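Is the countertop filter worth the counter?

Mar 10, 2018

I have been promising myself for a while that I would write about the kitchen sink, and it's Saturday, and the dishes are done, so I've run out of ways to put it off.

We moved into the place on Gundley with the tile already there. Beige tile on the counter, the kind of tan that goes pink when the light is on, and then somebody decided the sink needed a border of little red-brown tiles all the way around. I suppose it was a selling point once. The listing called the kitchen "full of character." In my experience that phrase means there is going to be grout.

And there is grout. The narrow strips around the sink have more of it than the whole rest of the counter, and it sits exactly where the water goes. I've read the advice. Baking soda paste, leave it for a while, scrub with a toothbrush. I did this faithfully for a month. The grout looked the same to me at the end of it and I was short one toothbrush. Then I tried the sealer that Hurkuvar sells, which promises on the bottle that you'll "never scrub again." I am still scrubbing. Maybe a little less, though I wouldn't swear to it.

But the grout is old news. What I wanted to talk about is the filter.

A man from Kurkon came through the neighborhood last spring doing free water tests. You know how these go. He put some drops in a glass of our tap water, it turned a color, and he made a face. He then put the same drops in a glass of filtered water and it turned a nicer color. I asked what the drops were testing for and he said "hardness, mostly," and I asked if hardness was bad for you, and he said a lot of families prefer not to take the chance. That isn't an answer, but I was tired and the price was 164 dollars, and I've spent more than that on dumber things.

So now we have hoses.

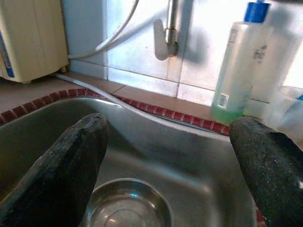

The sink, with the red border and both hoses.

I hadn't thought about the hoses when I paid. In the brochure the unit stands by itself on a bare white counter with a lemon next to it. Mine came with a thin white hose and a thicker white one, and they have to live somewhere. The thin one lies along the back of the counter. The thick one loops over toward the faucet, and every time I wipe back there I have to lift it, wipe, and put it down again - and it never goes down where it was. Crumbs get under it. I've considered clips. The clips I found stick on with adhesive, and I have opinions about adhesive near a sink.

Does the water taste better? Everybody asks. I tried to be fair and had my family do it blind, two glasses, no labels. The results were useless. One person picked the tap water, one picked the filtered, and one wanted to know why they were both warm. I like the filtered a little better in coffee, but I also know which one I paid for.

The manual says a cartridge is good for 600 gallons, and a replacement is 50 dollars. There's no meter on it. You're supposed to just know, or change it when the "flow becomes reduced," and by then I'd guess you've been drinking through an old cartridge for weeks. I wrote to Kurkon to ask and got back a coupon.

The one thing in that corner I have no complaint about is the sink itself. Plain stainless steel. It's got scratches I've stopped noticing, and it cleans up with dish soap and a rag. I keep a round steel bowl in it for rinsing beans and greens, bought at Wijesinghe, the little housewares store that's closing this March, and I have never once had to read a manual for it.

I'll give the filter until the next cartridge is due, whenever that is. If I still can't tell the difference in the coffee I'm taking it off and getting that part of the counter back. There'll be a stain under it, I'm sure. If anyone has had luck with that pinkish tile and something other than baking soda, leave a comment, and please tell me how long it lasted.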